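Student club teaches a robot arm to serve coffee beans

The robotics club at the Wijaya technical college has chosen a small kitchen job for its new project. A robot arm must take coffee beans from a glass mug with a teaspoon and put them into a red cup. The students call the project Brurkance, and they will show it at the regional student competition in April.

The club started the work in January 2026. It has five active members this year, and most of them had never worked with a robot arm before. Their teacher, Izzati Sopacua, let them choose the task themselves. They discussed sorting screws and folding napkins, but in the end everyone liked the idea with the beans.

"A spoon is a difficult tool for a machine," says Sopacua. "When I use a spoon, I feel if it is full. The arm has to learn this in another way, and the students have to decide how."

On the club's table there are few things: the glass mug with the beans, a red mug, a clear round lid and a teaspoon with a light blue handle. The members agreed on this arrangement at their second meeting, and they keep a drawing of it on the wall of the club room so that every group can put the objects back in nearly the same place.
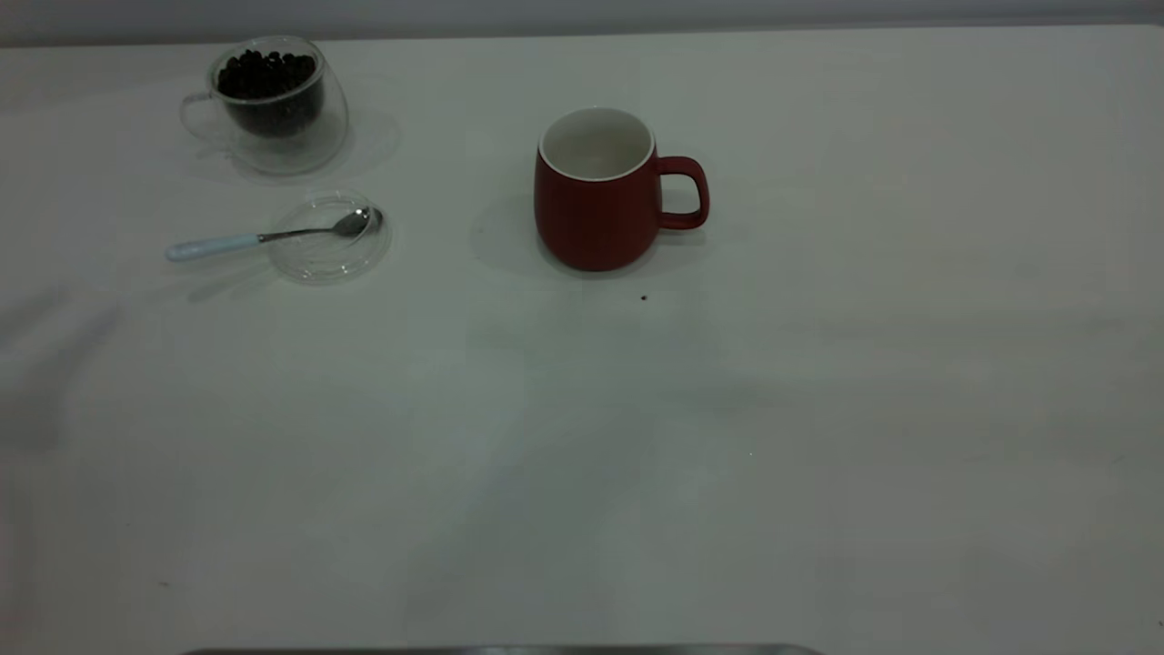
Photo: Wijaya College Robotics Club

The method is learning from demonstration. One student guides the arm by hand control through the whole movement, and the computer records it. Then another student does the same, a little faster or slower. So far the club has recorded 138 demonstrations. The goal is 400 before the competition.

Faizal Ngau is responsible for the recordings. He explains that not every demonstration can be used. If the spoon turns too early, the beans go on the table, and the team must decide if the recording is kept. "At first I wanted to delete all the bad ones," he says. "But Carolina said we should keep some of them in a separate folder, and we compare them later."

Carolina Rocha, a second-year student, writes the training program. She tested two versions during the winter break on a computer that was lent by the local company Vumex. The first version reached for the mug well but held the spoon too low. With the second version she changed the order of the steps, and now the arm first stops above the lid and then goes on to the beans. She says this small pause makes the movement easier to correct.

The arm has a camera near the gripper, and there is also a fixed camera at the table. The students have learned that the two views are very different. In the close view the red cup looks large, and the room behind the table can be seen too. Rocha wants to try the training with both cameras together and then with only one of them, to find out which gives the better result.

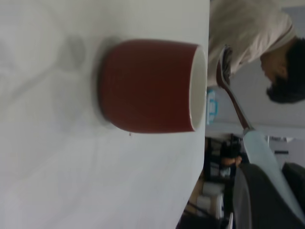
Can students without programming experience join the club?
New members are welcome at every level. They begin with recording demonstrations and checking the files, and an older student helps them with the first programs.

The competition is organized for school and college teams, and each team gets 30 minutes at the table. The judges look at how many beans arrive in the cup, but also at the written report. For this reason Sugeng Osman, the youngest member, keeps a notebook with every change in the setup. He writes down the position of the lid, the light in the room and who was controlling the arm. His notebook already has 98 pages.

Gripping the spoon is still the hardest part. The handle is smooth, and if the fingers close on it too far from the end, the bowl points down. Ngau practiced different positions and marked the best one in the project files. The club now wants every student to begin the demonstration from this position, with the spoon held level over the clear round piece on the table.
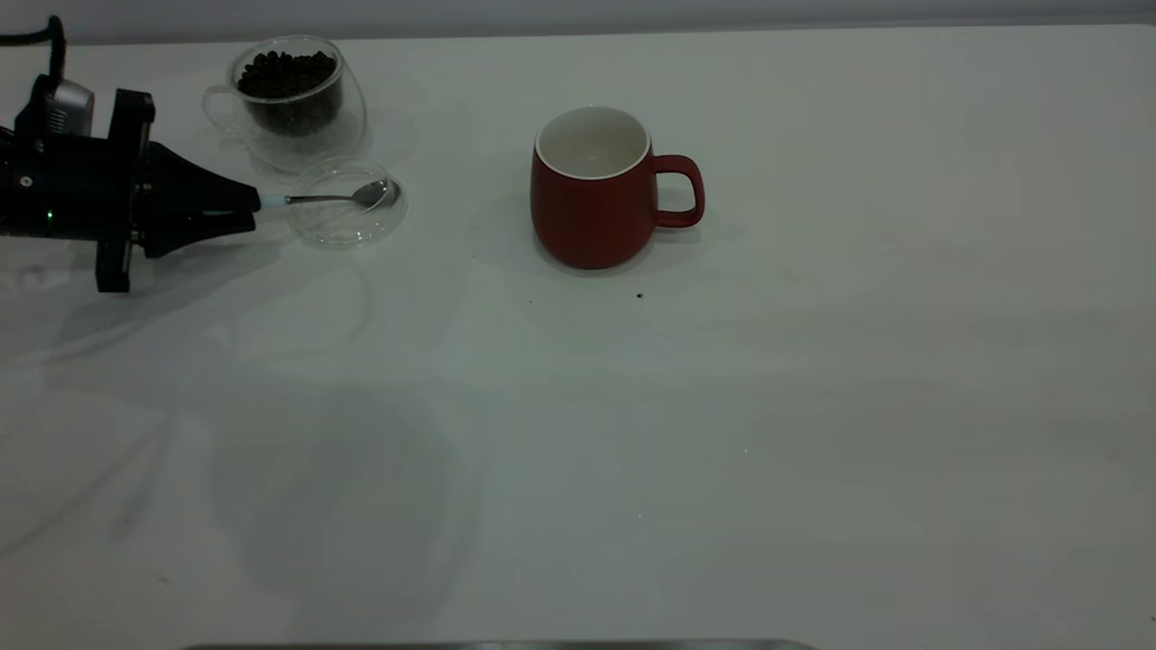 After that come the trip to the beans, the scooping and the slow turn over the red mug. Each of these steps is trained alone first, and in March the club plans to connect them into one movement. The shop Brorka has promised to give the team coffee for the rest of the school year, and the members say that only part of it will be used for the robot.

The club meets twice a week after classes in the second-floor laboratory. Students who are interested can speak with Izzati Sopacua or come directly to a meeting.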